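**Self-leveling a screed before vinyl: how long must I wait?**

Svatopluk Šimko

I am renovating a small room in Eltby and I poured a leveling compound over the old concrete in September. The bag says four hours to walk on it, but it says nothing about when I may glue vinyl. I paid 439 for the compound and 1,862 for the vinyl, so I don't want to make a mistake now. The room has one window and the heating is not yet connected.
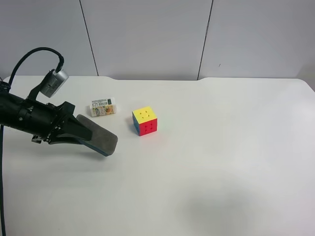
The layer is thicker near the door, where the old floor was low. Should I wait the same time everywhere, or does the thick part decide?

**Stirnon**

The thick part decides. Walking on it and gluing on it are two different things. Tape a piece of plastic film over the thick area, seal all four sides and leave it overnight. If there are drops under it in the morning — wait more. Also sand it lightly with 120 grit and vacuum well, the glue holds much better.
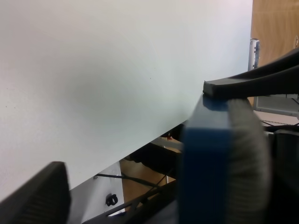 *White panel, with a blue block to the right of it.*

The film test is only a first check. For glued vinyl I would rent a moisture meter, and the glue maker's data sheet should tell you which value is permitted. Keep the window a little open, but please don't put a strong heater in front of the floor, it can crack.

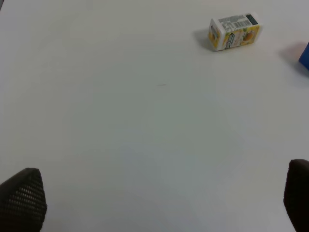 Malý says that he waited one week and had no problem, but his layer was very thin and he used click vinyl, no glue. Ask in the shop for the data sheet, they usually print it for free.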